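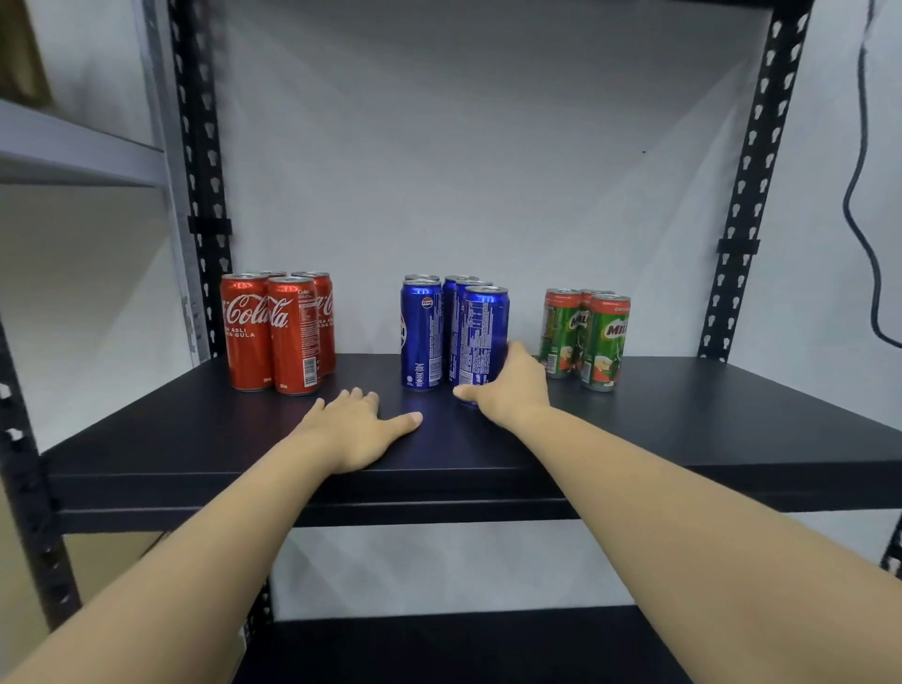
The Curkness lab opened its doors to visitors for one afternoon in June, and I took the train out with a group from our warehouse software team. We had read the short paper on their shelf method and wanted to see how the training material for it gets made.

The lab is on the second floor of a former print shop. Sign-in was quick. A host took us straight past the robot arms to the recording room, where the day's work was already going on. People stand at plain storage shelving and move groceries by hand, and everything is filmed from head height. The shelf in use was stocked with Coke, Pepsi and Milo cans, each brand kept in its own group.

The method is called Skarnico. The idea is to teach a robot to tidy and restock shelves mostly from video of people doing it, with only a small amount of data from the robot itself. Earlier systems at the lab were trained by steering the arm remotely, and that was slow. An operator needed most of a morning to collect what a person with bare hands can record before the first coffee break.

Cans were chosen as the first product on purpose. They are all close to the same shape, they hide each other when they are grouped, and the shiny tops confuse depth sensors. The back ones in a tight block may show nothing but a lid. The model has to work out that there is a whole can under it.

What interested me most was the labeling. The hand doing the work gets one label and the other hand gets its own, even when it is only resting on the shelf. Our host said the first version ignored the resting hand and the results were worse. Their explanation is that people brace themselves before they reach into a crowded space, and the model picks up the timing from that. She was careful to say this is still a guess – they haven't run the test that would settle it.

The result they are reporting is modest. With the human video added, the arm finished 44 restocking tasks in a row without a person stepping in. Without it, the best run was 9. Both runs used the same arm and the same shelf. I asked about other shelves and was told performance drops when the board height changes, and that slimmer cans get knocked over more often than standard ones.

After the recording room we saw the arm itself, a model the staff call Leitão. It did 6 tasks for us. It placed most of the cans cleanly, nudged one out of line, went back and straightened it. The motion is slow, and there is a pause before each grasp while the planner runs. The gripper pads are replaced every 4 weeks.

The last stop was a talk on Nivitz, the lab's tool for sorting the recordings. It throws out clips where the hands leave the view for too long. We were shown the review screen, and it looks easy to use, though it only runs on their own servers for now. A public release is planned but has no date.

Visits are by request through the lab's website. Allow two hours, and ask for an early slot if you want to see recording, which stops at 3 p.m.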